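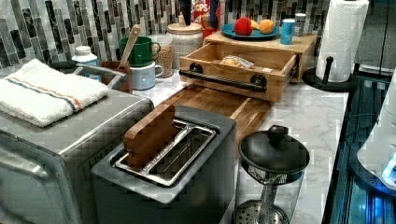 Hi from the Atcombe kitchen! It's September, my inbox is full of questions about the new house rules for robot work on the practice counter, and I promised I'd go through them before everyone from Steltstead joins us. So grab a coffee.

The written rules ran to 34 when I got here, and I don't think a single person had read them all (I hadn't). Agata Tedesco and I sat down with a red pen and got it to 13. These are the ones I get asked about most.

## Set the counter the same way, then log it

Every run starts from a written layout: what's on the counter, what's inside things, and which drawers or lids begin open. We use wooden blocks for bread, and the log should say "block", please, not "toast"! When I went back through 799 old runs over the summer, almost 100 had no layout note, and I couldn't use any of them for comparison. That hurt.

If you swap an item in the middle of a session, that's a new layout and it gets a new number. Yes, even for a mug. A box with its lid folded back is a different starting point from the same box closed, so write that down too.
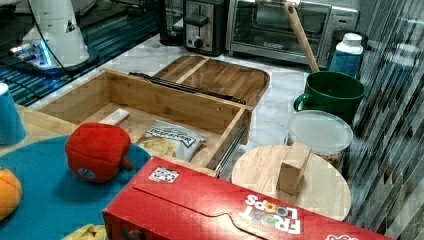
## Hands off means hands off

Once the arm is live, no reaching in to nudge something that's a bit crooked. I know, I know, it's so tempting. Pause it, wait for the operator to say "clear", fix your thing, step back, and say "clear" yourself. If you did reach in, mark the run as assisted and carry on. You won't get told off for an assisted run. You will get told off for hiding one.

Drawers get their own line in the rules: keep your fingers away from the handle until the arm is paused, and never help one along while the gripper is near it.

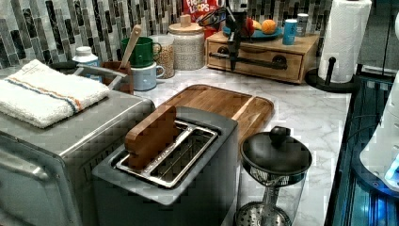 ## Who signs what

The operator signs the log and a second person checks it the same day. De Luca folks, you can check Korketti runs and the other way round, and I'd love it if you did, as fresh eyes catch so much more. Agata has the new log sheets, and the full list of rules is taped up by the door. Send me your grumbles before the next issue and I'll answer as many as I can fit in.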